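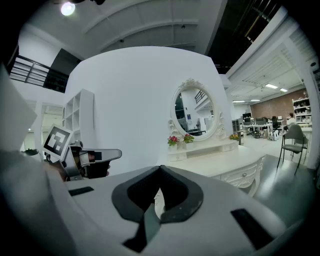

Morari dressing table with oval mirror

White, ornate style
Stock number 198
£1,275 including mirror
Collection from Prutville or delivery by our own van

The Morari is a white vanity table with an oval mirror standing on top. It is the most decorated piece we sell. The mirror has a carved white frame with a scrollwork crest at the top and more scrolls down its sides, and the drawer front is curved and carved to go with it. The drawer opens with a small round knob.

It is sold as one item, table and mirror together. We are sometimes asked for the mirror by itself to hang on a wall. It isn't made for hanging and we don't supply it that way.

The table is on display at the Zellel showroom in Prutville, against the curved white wall. The small flower pots on the table top are ours and are not part of the sale. The white open-cube shelving to the left is a separate item and is listed under Storage.

About the finish

The table and the mirror frame are both finished in white. It is a plain white with no gold or silver picked out on the carving. Customers who have seen similar pieces elsewhere with gilded edges sometimes expect the same here, so please look at the display model if you can.

White furniture bought at different times will not always match exactly. If you already have a white bed or wardrobe, bring a drawer front or a door from it and hold it next to the Morari in daylight near the front entrance. A photograph on a phone is not much use for this. We don't offer the table in any other colour, and we don't repaint.

Using the table top

The top is best thought of as a place for the things you use every day, with the rest kept in the drawer. The mirror takes up the back of the top, and the clear area is in front of it and to either side. Small pots, a jewellery dish or a few bottles sit well at the ends, where they don't block your view. Anything tall is better kept to the side.

Put a tray or a mat under nail varnish, remover and perfume. Spills from these can mark a painted surface in a very short time and the marks can't be wiped away later. The same goes for hair straighteners and curling tongs, which should always rest on a heatproof mat. Heat marks and chemical marks are not covered by the guarantee.

Pots with plants in them need a saucer. Lift them now and then and check that nothing has got underneath.

Where to put it

The table is meant to stand with its back to a wall. It can go in front of a window if the sill is low, but the light will then be behind the mirror and your face will be in shadow. A side wall close to the window is usually the better choice.

If you are putting it against a curved wall, as it is in the showroom, expect a gap somewhere behind it. Measure across the wall at the height of the table top and not at the skirting board, as the two are often different in older houses.

Remember what the mirror will reflect. If it faces the bedroom door or the landing you will see people coming and going behind you, which some customers like and others don't. Try sitting a hand mirror on a chair in the place you have in mind before you order.

Leave room to pull out a stool and to open the drawer fully while seated. People tend to allow for one and forget the other.

Delivery and assembly

Delivery is by two people in our own van and takes place within 7 working days of full payment, for items in stock. The table and mirror travel separately wrapped. The crew will carry both to the room you choose, fix the mirror in place, check that the drawer runs properly and take the packing away.

Please measure your stairs, and any turn at the top, before booking. The mirror's crest and side scrolls stick out, and it has to be carried upright with a hand free on each side. If the crew think the table can't be taken up without damage to it or to your walls, they will leave it in a ground floor room or bring it back. You won't be charged for the return, but a second visit is charged at the normal delivery rate.

If you collect it yourself, bring blankets and someone to help lift. The mirror must travel standing up. We will not load it flat.

Cleaning

Dust the flat surfaces with a soft dry cloth. For the carving and the scrolls, use a clean, soft paintbrush and work from the top of the mirror frame downwards. A cloth catches on the raised parts and pushes dust into the corners.

Use a barely damp cloth for finger marks around the drawer knob and dry straight afterwards. Don't use cream cleaners, spray polish or anything containing bleach.

Clean the glass by putting the cleaner on the cloth first. If you spray it at the mirror it runs down behind the edge of the frame, and over time this can spoil the silvering.

Keep the table out of strong direct sunlight where possible. White finishes can yellow, and they yellow unevenly if objects are left in the same place on the top for years.

Moving it later

Empty the drawer and take the mirror off first. Lift the table from underneath with one person at each end. Never drag it, and never lift or steer it by the mirror frame or by the carved edges. If you are moving house, keep the mirror fixings in a labelled bag taped inside the drawer. We do sell replacements, but they have to be ordered in.

Guarantee and repairs

The table is guaranteed for two years against faults in the joints, the drawer and the mirror fixings. Keep your receipt. Small chips in the white finish can be touched up at home with the pot of paint supplied. Stir it well and use the tip of a cocktail stick. For a broken piece of carving, keep the piece, don't glue it, and ring us. Kevin Mac Mathúna looks after repairs and will want to know which part it came from and whether the break is clean.

Ordering

A deposit of £200 holds a table for you. The balance is due before delivery or on collection. The display model is not for sale while it is in use on the floor.

If you change your mind before delivery the deposit is returned in full. After delivery you have 14 days to tell us, and the table must be unmarked and have its mirror fixings with it.

The stool shown in older copies of our printed list was made by Boonchu and has been discontinued. We have no more of them. Any stool that fits comfortably under the table will do, and you are welcome to bring your own to the showroom to try it.

Please quote stock number 198 when you ring or write.

Price and details checked 10/17/21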